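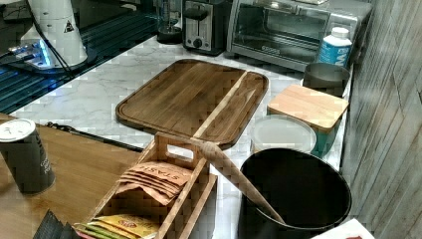
Lindholm is a small counselling and coaching practice for people who say "no worries" when they have several. We started in two rented rooms above a shoe repairer in Nokow, with a kettle that tripped the lights, and most of our work is still with the same sort of person: capable, well liked, and awake at three in the morning composing a reply to a message that said "ok". Much of what we talk about happens in ordinary kitchens, with a chopping board on the marble and the toaster next to the toaster oven, where someone has just agreed to host Christmas again. Big feelings rarely book a meeting room.

How we work

You'll see the same person each time. Sessions last 50 minutes, and the first one is mostly you talking and us asking what you meant by "fine". We don't hand out gold stars or ask anyone to hug a cushion. If you'd like homework, there is homework. If you tend to do homework perfectly in order to be liked, we may take it away from you.

Since opening we have worked with 1036 people, of whom 609 came to us about worry, and the rest about work, family, grief, or a general sense of having been cast in someone else's play. There are now 13 of us, which makes choosing a lunch place a fair test of our own methods.

The Varico course

Varico is our evening group for chronic peacemakers. It runs on Fridays, and it always fills up, partly, we suspect, because the people it's meant for find it hard to turn down an invitation. You are allowed to leave early. Hardly anyone has managed it before week four.

Where the name Drernemico comes in

Older leaflets and one stubborn sign on the stairs call us Drernemico. That was our first name, chosen late at night and regretted by breakfast — we kept it for years so as not to upset the sign maker. We have since talked this through.

Getting in touch

Ring or write, whichever you dread less. We answer messages on weekdays, and you don't need to apologise for bothering us in the first line. Most people do, and we read on from there.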